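Imprimir | Enviar por e-mail

Roban el equipo a Suvik y el grupo cancela lo que quedaba de gira

25 de abril de 2023

Mala semana para Suvik. El cuarteto de synth-pop ha confirmado en un comunicado que le vaciaron la furgoneta mientras dormía en un hotel a las afueras de Lyon. Se llevaron sintetizadores, dos guitarras, pedales y hasta el merchandising. Quedaban 5 fechas. Canceladas todas.

"Estamos bien, enfadados pero bien", escribe la banda. Denuncia puesta, de momento sin noticias de la policia. Lo que más duele, dicen, es un disco duro con las demos del próximo álbum, previsto para diciembre con el sello Hosby. Había copia de una parte. Del resto, nada.

Los fans se han movido rápido. La colecta abierta anoche pedía 3.000 euros y esta mañana ya iba por 3.644. El grupo asegura que lo que sobre irá a Erkeo, la sala que les dejó ensayar gratis en sus comienzos.

También han echado una mano sus compañeros de cartel, Akbulut, que tocarán solos en las dos últimas ciudades. Las entradas siguen siendo válidas; quien prefiera el dinero tiene que pedirlo en el punto de venta. Plazo, unas 2 semanas. 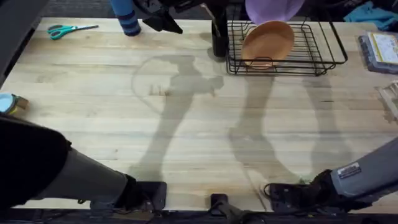
Dos brazos robóticos sobre un tablero de madera clara.

Si alguien ve a la venta un teclado blanco con pegatinas de Suvik en la tapa, que escriba al grupo por sus redes. Piden que no se compre nada por cuenta propia, aunque sea con buena intencion. Ampliaremos.

Usamos cookies propias y de terceros. Si sigues navegando, aceptas su uso.

Contacto | © Todos los derechos reservados | Volver arriba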